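Kosmetiktäschchen aus alter Jeans nähen

Zuletzt aktualisiert: Juni

Ich hatte noch eine Jeans mit durchgescheuerten Knien im Schrank, viel zu schade zum Wegwerfen! Aus so einem Hosenbein wird nämlich ein richtig schönes weiches Täschchen.

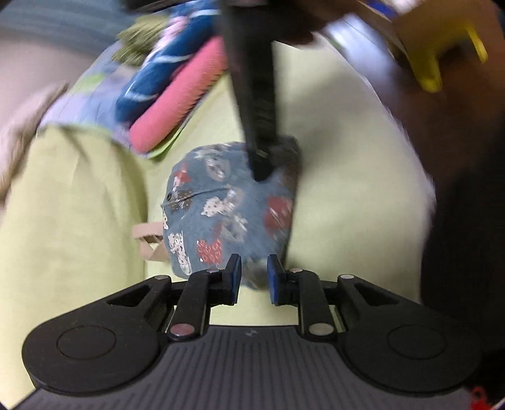
Was du brauchst

Ein Hosenbein, Futterstoff, dünnes Volumenvlies, einen Reißverschluss und eine Jeansnadel (ich nehme Stärke 100). Mein Futter ist ein Rest von Giltska, alte Bettwäsche geht genauso.

Zuschneiden

Trenn die Innennaht auf und bügle das Bein flach - ja, auch wenn du keine Lust hast. Dann schneidest du je zwei Teile aus Jeans, Vlies und Futter zu und rundest die unteren Ecken mit einer Untertasse ab.

Nähen

Vlies links auf die Jeans heften, Reißverschluss zwischen Jeans und Futter legen, mit Stichlänge 3 annähen. Andere Seite genauso. Jetzt den Reißverschluss halb öffnen (hab ich beim ersten Mal vergessen, war fast 2 Stunden am Trennen), rundherum zunähen und im Futter eine Wendeöffnung lassen. Rundungen einknipsen, wenden, Öffnung von Hand schließen, fertig!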